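Workshop tips: recording examples for a learning arm

Every few months someone tells me you can show an arm a job a handful of times and it will sort out the rest. I don't believe it. We kept 600 recordings out of 1,327 last time, and the Stuletti arm still fumbled memory sticks. If you're going to do it anyway, these will save you some grief.

Fix nothing down until you've decided whether it should move. Naima Slaoui likes her parts plate square to the bench. I turn mine a bit between takes, as an arm that has only met a straight plate has learned very little.

Check the fingertips before each take. A bit of muck there will be in every close-up you record.

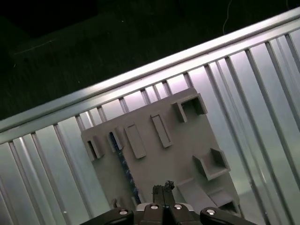

Parts plate at an angle on the ribbed bench, fingers closed.

Stop after 8 takes and watch them back. All of them, at normal speed. Faizal Pattinasarany once saved a whole May afternoon of himself hesitating over the same slot, and the arm learned to hesitate beautifully.

Bin the lucky ones. If a part dropped in by accident, that isn't an example of anything.

Lay a computer case on its side with the open face up, and tuck loose cables away from where the wrist has to go. Or leave them in on purpose, but then write down that you did. The Verstead guide says "natural clutter helps". Maybe. I've yet to see a fair test of it. 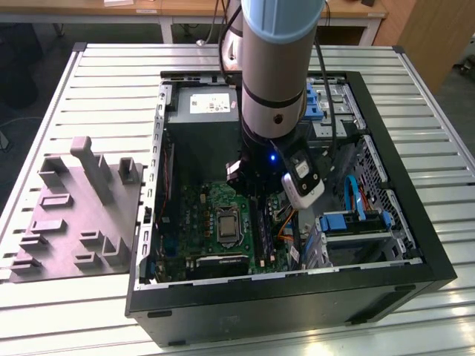
Working inside an open tower, with the plate beside it on the slats.

Use at least 4 people to drive. One steady hand gives you tidy recordings and an arm that copies one person's habits, bad ones included. Wulan Majimbun comes in from the left every time - you can spot her takes without looking at the name.

Label at the bench while you still remember what went wrong. "Failed" is no use to anyone. "Let go too early" might be.

Keep a few takes back for testing and don't peek at them.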